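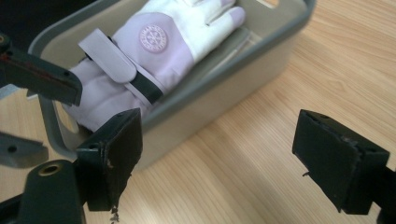

When does the back nine close for the winter?

After play on the last day of the month, same as last year. The front nine stays open as long as the ground lets us.

OK so that's the one I get asked most, out of the way. Club notes for November 2021, written fast between two shifts, so forgive the typing.

Winter routing first. We play the front nine twice. Second time around you go off the forward tees on 2, 6 and 7, and the 4th becomes a par 4 off the winter mat. Yes the 4th is 464 yards from the back in summer. No you will not be hitting from there in January. The mat is down already, left side of the path by the bench. Use it. Divots on that tee were awful by spring and the new seed is barely holding.

Temporary greens on 3 and 8 only, we hope. The 3rd sits in that low spot and it's been soaking since the big rain. If the flag is in the temporary cup, play to the temporary cup — don't chip onto the real green for practice, please. Footprints everywhere last week.

Carts. Paths only from now on, all holes. When the chain is up by the shop there are no carts at all, and please don't call the shop to ask if the chain means you. Walking is fine whenever the course is open. Push carts are fine too, just keep them off the collars.

Dues. Winter membership is $235, unchanged, covers you through the end of March. Pay at the counter or mail a check to the Pisivport address. If you already paid the full year you owe nothing, ignore the letter, it went to everyone by mistake. My mistake. Sorry.

Handicaps. Posting season ends with the back nine. Scores after that don't count toward your index, even the good ones. If you still have rounds from October sitting in your bag on a wet card, get them in now. I can't read half of what comes through the slot so print your name.

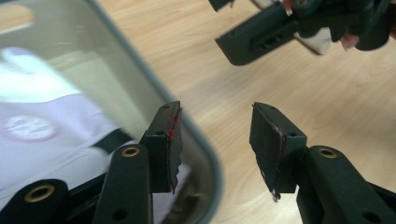 Also on handicaps, the shop computer is slow and the login times out if you walk off to get a coffee. Post from home if you can.

Winter league. Starts the first weekend in December, weather permitting, nine holes, pairs, better ball. Same format as before with one change, which is that you can switch partners once before New Year without asking anybody. After that you're stuck with each other. Shotgun start at ten so the frost has a chance to lift. If there's a delay we wait up to an hour and then go to breakfast.

Matches carried over from the fall. Two still not played, you know who you are. Bråten and Renelen need to settle the fall cup before the back nine shuts or it gets decided on the putting green, and neither side wants that after what happened in June. For those who missed it: the June match went to a putt-off in the rain, took until dark, and was won by a ball that hit a sprinkler head. It stood. I've gone back and read the rule, it still stands. Please stop emailing me about it.

The 7th. Short one this winter, 131 yards over the ditch, and I think it'll be the best hole on the course for the next few months. Pin will mostly be back right. The ditch is a penalty area all the way along including the bit behind the green that looks like lawn. Red stakes got knocked over by the mower, new ones are coming. Until then go by the paint.

Bunkers. Rakes are in for the winter. Smooth it with your foot, take preferred lies in the sand, place within a club length and no nearer the hole. Same in the fairway, lift clean and place. Not in the rough! We had that argument in the parking lot and I don't want to have it again.

Drainage on the 3rd. Nolteck came out and walked it. Their view is the old pipe has collapsed somewhere under the approach and there's not much point digging till it dries out. So spring. Quote to follow. I asked for two versions, one where we fix the approach only and one where we run a new line all the way down to the pond, and I'd rather do it once and do it right but we'll see what the numbers look like. If you have opinions come to the December meeting, seven o'clock, upstairs.

Which brings me to the frost question. I put a line in the last notes about moving the weekday opening back to nine so the greens crew isn't fighting people off at sunup, and asked what you all thought.

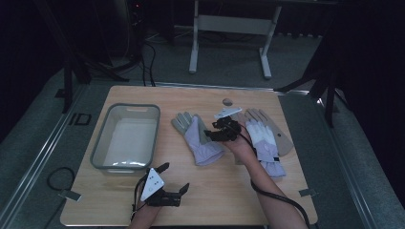
Lakmal Bhattacharjee wrote back the same evening to say nine is too late for anyone who has to be at work by noon, and that eight thirty with the first two holes held back would do the same job. He also pointed out that the sun doesn't reach the 1st green till mid morning no matter what we do, but it hits the 5th early, so why not start people there on cold days and let them finish on 4.

I like it. Crew likes it. It's a longer walk from the parking lot but it's downhill. So we'll try that through December: eight thirty, off the 5th when there's frost, normal order when there isn't. The board by the shop door will say which. Read the board. If it's blank, nobody has been out to check yet, so wait.

Range is open as long as there's light, mats only, the grass end is roped off untill April. Ball machine takes the new tokens, not the old ones with the hole. Bring the old ones in and we'll swap them.

Kitchen hours are shorter, breakfast and lunch only, soup on weekends. Last orders at two.

Lockers — clear out anything wet before the heat goes down. Shoes especially.

Shop hours are nine to three starting next week, and the phone goes to voicemail after that. Leave your number, say it slowly. Next notes before Christmas if I get teh time.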